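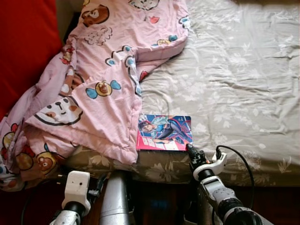 Picking thin flat items off soft surfaces: collecting data and training the policy

This page covers how we train a two-arm robot to pick up thin items lying on bedding. A magazine on a made table is an easy grasp if you can slide it to the edge. A magazine on a mattress is harder. The surface gives way under the fingers, the cover is glossy and slips, and the sheet tends to come up together with the paper. The method below is the one we settled on after trying a plain imitation setup that kept pinching the sheet.

You should already have a working teleoperation setup and be able to record synchronized joint positions and head camera images. If you have not done that part, finish the Ollby setup pages first and come back.

What you need

A two-arm robot with parallel grippers and a head camera
A bed or mattress at a height both arms can reach
Sheets and blankets, patterned if possible
Magazines, thin comics, folders, greeting cards
The Skatesell recorder, or any recorder that writes joint states and images on one clock
A training machine with the Vik package installed

Step 1. Set up the bed

Push the robot up to the long side of the bed so that the near edge of the mattress is well inside the reach of both arms. Check this by driving each gripper to the near edge and then as far across as you plan to place items. If an arm is close to full stretch at the far position, move the base in.

Do not smooth the sheet. Wrinkles are part of the task, and a policy trained on a flat sheet does poorly on a creased one. Leave a blanket on part of the bed, heaped up, and move it between sessions. Printed blankets are useful. Cartoon faces and bright shapes look enough like a magazine cover to confuse a policy that has only learned to go toward color, and you want that confusion in training while you can still correct it.

Place one item on the sheet. For the first set, keep it close to the near edge and clear of the blanket. Later sets can go farther back.

Step 2. Decide how the grasp should work

We divide each pick into 4 phases and ask operators to keep them distinct.

Approach. Bring one gripper down beside a corner of the item, fingers open.

Press. Push the lower finger into the mattress next to the corner. The surface dips and the corner is left standing slightly clear of the sheet.

Slide. Move the finger inward under the corner while keeping the downward pressure.

Close and lift. Close the gripper, lift a short distance, and hold before moving away.

The press is the step most new operators leave out. They try to go straight in from the side, which works on a board and fails on a bed. Have each operator practice on a bare mattress, then on the sheet, before any recording.

The second arm has a job only when the item starts to drift. In that case, rest its closed gripper lightly on the far side of the item until the first gripper has closed. Do not let both arms grasp at once in this data set. Two-handed lifts are a separate task.

Step 3. Record the demonstrations

Start recording with both arms at the rest pose and stop after the hold. We used 700 demonstrations for the main result. Change the item, its angle, and the shape of the blanket often. Liv Isaksson ran most of our sessions and changed the layout after every 9 recordings, which was frequent enough to give variety and did not slow the session down much.

Keep failed attempts. Label them with the phase in which they failed and leave the rest alone. A recording in which the gripper takes up the sheet with the item counts as a failure even if the item leaves the bed.

Watch the cables while you work. A loop standing up from the wrist can brush the bedding and pull on it, and you may not notice until you play the recording back. If a loop catches, stop, mark the recording as bad, and retie the cable before continuing.

Step 4. Label the contact moments

The one addition we make to standard imitation training is a contact label. For each recording, mark the time at which the lower finger first meets the sheet and the time at which it is under the item. You can do this by hand in Skatesell, but motor current gives you a good first guess. Current in the shoulder and elbow joints rises when the finger presses into the mattress and drops a little as it starts to slide.

Run the automatic pass first, then correct it by eye. Expect to fix more of the labels on thick bedding, where the rise is gradual. Our full labeled set, with failures and repeated attempts included, came to 2189 contact marks.

Step 5. Train

Train the policy on images and joint states in the usual way, with the phase as a second output. The phase prediction shares the image encoder with the action prediction. Set the weight on the phase loss low to begin with. When we set it high, the policy learned to name the phases well and moved badly.

Use failed recordings only up to the point where the failed phase begins. After that point they are excluded from the action loss but still count toward the phase loss. In the Vik configuration file this is the partial failures setting, and it is off by default.

Crop augmentation is fine. Avoid strong color changes. Pale sheets and pale page edges are already hard to tell apart, and heavy color changes remove the little contrast there is.

Step 6. Test on the bed

Test with items that were not in training and with at least one new sheet. Start with the arms at rest and the item near the edge. Score each trial by the last phase completed, then record separately whether the sheet came up. The two numbers tell you different things. A policy that often reaches the lift but takes the sheet with it needs more press data. A policy that stalls in the slide usually has the approach angle too steep.

What we found

Compared with the same network trained without phase labels, the labeled version pinched the sheet far less often. Most of the gain came on wrinkled areas. On flat areas the two were close. Neither version did well when the item lay partly under the blanket, and we do not recommend this method for that case.

Glossy covers remained harder than matte ones. Rubber pads from Bodex on the fingertips helped with the lift and made the slide worse, and we went back to the bare fingers for the final tests.

Common problems

The gripper stops above the item. Check the head camera calibration first. A small tilt error shows up as a height error at the near edge.

The item slides away during the press. The finger is landing on the item. Move the approach point outward in the demonstrations and record a fresh batch.

The policy reaches for the blanket. Add recordings with the blanket heaped right next to the item, and include some where the item has a plain cover.

Phase output flickers between press and slide. Smooth the prediction over a short window before using it for anything. The action output does not need smoothing.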